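Drehbrücke Rastmont im November – lohnt der Umweg?

Hallo zusammen, kurze Frage weil die Zeit drängt. Wir fahren im November von Kpodo runter Richtung Küste, vier Tage, zwei Erwachsene und ein Kind (8, Technikfan). Auf der Karte hab ich die alte Drehbrücke bei Rastmont gefunden, daneben soll ein kleines Maschinenmuseum sein. Jetzt lese ich überall was anderes. Auf einer Seite steht Denkmal, frei zugänglich, auf der nächsten nur mit Führung, auf der dritten "wegen Sanierung zu". Stand der Seiten natürlich nirgends angegeben.

Was ich wissen will: Kommt man an die Brücke ran, also auch drauf? Wird die noch gedreht oder steht die fest? Und reicht ein halber Tag, oder braucht man mit Kind länger? Umweg wäre für uns 300 km insgesamt, also nicht ganz ohne. Alternativ würden wir über Brestora fahren und uns den Leuchtturm ansehen, da waren wir aber schon mal.

Achja, Unterkunft auch noch offen. Ferienwohnung in Nellari wäre angefragt. Hat da jemand schon übernachtet?
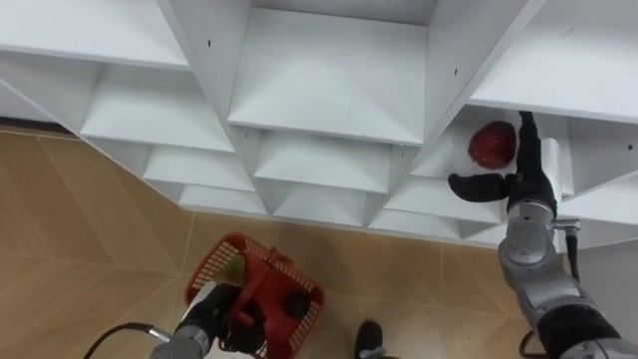 Weißes Regal mit offenen Fächern, Fliesenboden.

Danke schonmal, muss bis Sonntag zusagen.

3 Antworten

Antwort 1 (vom Fragesteller als hilfreich markiert)

War im Frühjahr dort. Also der Reihe nach.

Brücke: ja, man kommt drauf, aber nur zu Fuß und nur auf der Ostseite. Die Westseite ist mit Gitter zu, da fehlen Bohlen. Das mit der Sanierung bezieht sich auf das alte Wärterhaus, nicht auf die Brücke selber. Das Haus war bei uns eingerüstet, kann im November schon fertig sein, würd mich aber nicht drauf verlassen.

Gedreht wird sie noch, aber im Winterhalbjahr nur am ersten Samstag im Monat um 11. Von Hand, mit so einem langen Hebel, vier Leute laufen im Kreis. Kinder dürfen mitschieben. Dauert knapp 20 Minuten bis sie quer steht, dann wieder zurück. Wenn ihr an dem Samstag könnt, dann unbedingt! Wenn nicht, ist es halt eine schöne alte Brücke, die da steht.

Museum ist ein Raum und ein Hof. Im Hof der Dampfbagger, mit dem der Kanal ausgehoben wurde, da darf man hoch in den Führerstand. Unser Sohn (damals 7) wollte gar nicht mehr runter. Drinnen Modelle, Werkzeug, ein Film von 12 min, Ton ziemlich leise. Halber Tag reicht dicke, wir waren nach drei Stunden durch inkl. Kuchen. Bargeld mitnehmen, Karte ging nicht.

Parken: nicht direkt an der Brücke, da sind nur sechs Plätze und die sind immer voll. Am Sportplatz parken, von da 650 m am Kanal lang, mit Kinderwagen auch machbar. Bei Regen matschig.

Anfahrt aus Kpodo würd ich über die alte Uferstraße nehmen und nicht über die Schnellstraße. Dauert etwas länger, dafür kommt ihr noch an den beiden Schleusen vorbei, da kann man gut halten.

Zu Nellari: Wohnung kenn ich nicht, den Ort schon. Ruhig, ein Bäcker, Supermarkt hat Sonntags zu. Zur Brücke fährt man 25 Minuten.

Antwort 2

würd ich nicht machen für eine brücke. 300 km!! Brestora hat wenigstens Strand und im hafen kann man essen. Rastmont ist im November tot, da hat die hälfte zu.

Antwort 3

Ergänzung zur ersten Antwort, die stimmt soweit. Das Museum hat seine Winterzeiten geändert, Aushang hing letzte Woche an der Tür: Mi bis So 10 – 15 Uhr, letzter Einlass 14.15. Der erste Samstag mit dem Drehen bleibt. Bei starkem Wind fällt es aus, das entscheiden die morgens, also vorher anrufen. Die Nummer steht auf dem Schild am Sportplatz, online find ich sie auch nicht mehr.

Der Bagger soll übrigens einige 2.000 Betriebsstunden auf dem Buckel haben, steht zumindest auf der Tafel. Kam mir wenig vor für den ganzen Kanal, aber gut. Führerstand ist bei Nässe gesperrt weil die Leiter rutschig wird. Im November also Glückssache, sagt das dem Kind lieber vorher.

Wer noch Zeit hat: vom Museum geht ein Rundweg zum alten Pumpwerk, Schilder mit blauem Punkt. Gut eine Stunde, flach. Das Pumpwerk selbst ist zu, man kann aber durch die großen Fenster reinschauen und sieht das Schwungrad. Feste Schuhe.

Und wegen Übernachtung – wir hatten letztes Jahr auch was in Nellari, gleiche Strasse wie die meisten Wohnungen dort, hinter der Kirche. Sauber, Heizung braucht abends ewig. Fragt nach ob Bettwäsche dabei ist, bei uns kam das extra. Stauraum war kein Problem.

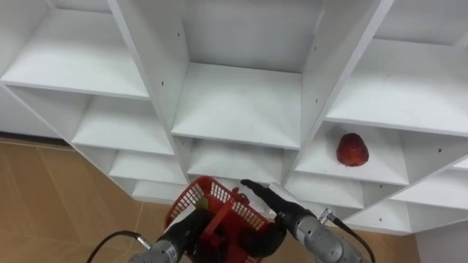
Offene Fächer, alles in Weiß.

Falls ihr den Samstag nicht schafft, würde ich die Brücke auf dem Rückweg mitnehmen und nur zwei Stunden einplanen. Dann tut der Umweg nicht so weh. Kuchen im Museum gibts nur am Wochenende, unter der Woche ist bloß der Automat an.

Kontakt | Impressum | Datenschutz | © 2024 Alle Beiträge bei den jeweiligen Verfassern | Nach oben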